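Week 5 handout: Is the Riltusau kit worth your lab budget?

Filed under: Course Notes, Hardware Picks

Okay, so last time we got as far as joint limits and I promised we'd spend the next session on an add-on you can really buy. I picked the Riltusau gripper kit from Zillton, mostly because so many of you asked me about it after class (and two of you had already put it in your project proposals, which I love, but let's talk first!).

What you get for $257 is a two-finger gripper, a small camera that mounts at the wrist, the cable set, and a license for Drument, which is the program that records what the camera sees along with the joint positions. There's no arm in the box. I say this every term and every term somebody opens the carton and looks for one. You bring your own arm, and you check the bolt pattern on the flange before you order. The adapter plate is extra.

Setting it up

I went from sealed box to first recording in an afternoon, with a long stop for lunch. The mechanical side is easy. Drument was the slow part. It wants the camera plugged in before you launch it, and if you do it the other way around it just sits there with a gray window and doesn't complain. Quit, plug in, launch again.

Then home the gripper. Drument has a button for it, and the fingers should come together until there's barely a gap. Do it with nothing between them, please. If you home on top of a block, every width reading afterward will be off, and you'll spend your Thursday lab blaming your own code.

What I like

The wrist view! You always have the fingertips in sight, so when you play back a run you can see what the gripper was pointed at. For the grasping assignment that's worth a lot more to me than a prettier picture from a tripod across the room. The fingers also come off with two screws, so you can print your own shapes, and I'd be thrilled if a team tried that.

What I don't like

The camera exposes automatically and you can't lock it in the basic license. Move in close to a plain surface and the colors wander, which makes trouble for anybody planning to segment by color. The manual is thin too. The calibration section is half a page and one of the diagrams is for an older bracket.

And the storage! Drument saves everything uncompressed unless you change the setting. Last May I recorded 300 short runs for a demo and filled the lab drive, and I had to go around apologizing to the other sections. Change the setting first.

For your write-up

Compare this kit with one other gripper you could get for similar money. Tell me what your project needs to pick up, how wide it is, and whether the wrist camera earns its place. A page is plenty. Also look at your blank approaches, the ones where the gripper comes in with nothing to grab, and keep those files in a separate folder.

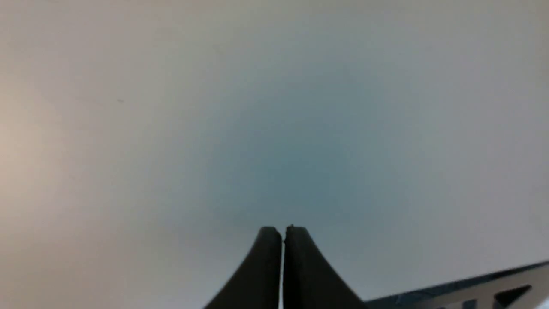 They're handy when you get to failure labels in the next unit, so don't delete them just to save space. Bring the folder on a stick if the shared drive is being slow again.

Questions about this handout: Cường Mạch, Sầm Teaching Lab | Copyright Sầm Teaching Lab | Back to top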